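Film critics wanted, preferably hard to please

Gillance is looking for three reviewers to cover new releases and the occasional restoration. We publish on Tuesdays and we're a small shop, so please read all of this before you write to us.

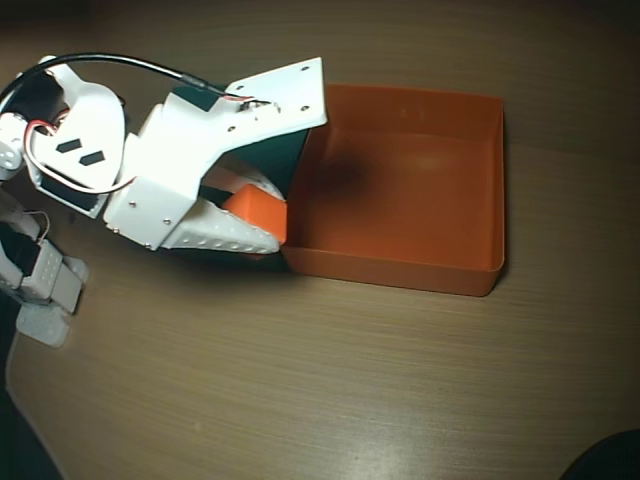 3 min read

Most film criticism we're sent seems to have been written on the way out of the premiere. Everyone is luminous and every debut announces a major talent. We have doubts about that. We'd like to hear from people who can sit through a much-praised drama and say where it cheats, and who can also admit it when a film they expected to hate got to them.

Reviews run to 800 words. You'd file two a month, starting in May. The pay is modest and we won't dress it up as exposure. If you already write for Stamer or Mirkier, fine, but don't send us the same opinion with the adjectives moved.

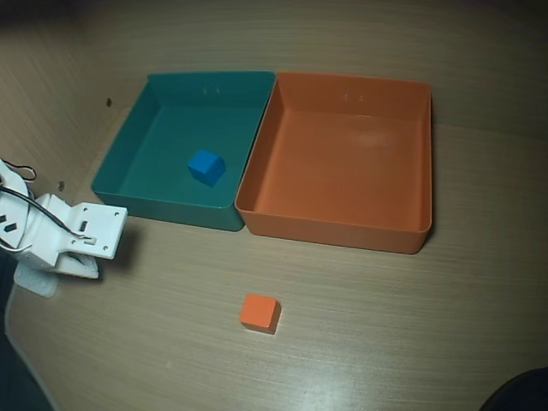

Jobs & Calls

What to send: one unpublished review of a film released in the past year, and a paragraph on a critic you think is overrated. Skip the résumé. A degree in film studies won't hurt you, though we've yet to see it help much. Star ratings will be deleted.

Last time we had 2,483 submissions, and nearly 800 of them were 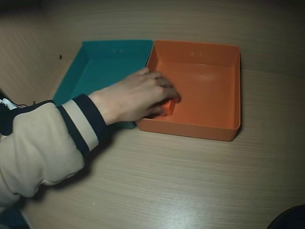
about the same Peng picture, the one with the lighthouse. We have read enough about the lighthouse. Pick something else.

Estíbaliz Garrido edits the section and reads every entry herself, so replies are slow. She will cut your first paragraph. Arguing is allowed, once per piece.

Entries close Sun 17 December at midnight. Paste your text into the body of the email, no attachments.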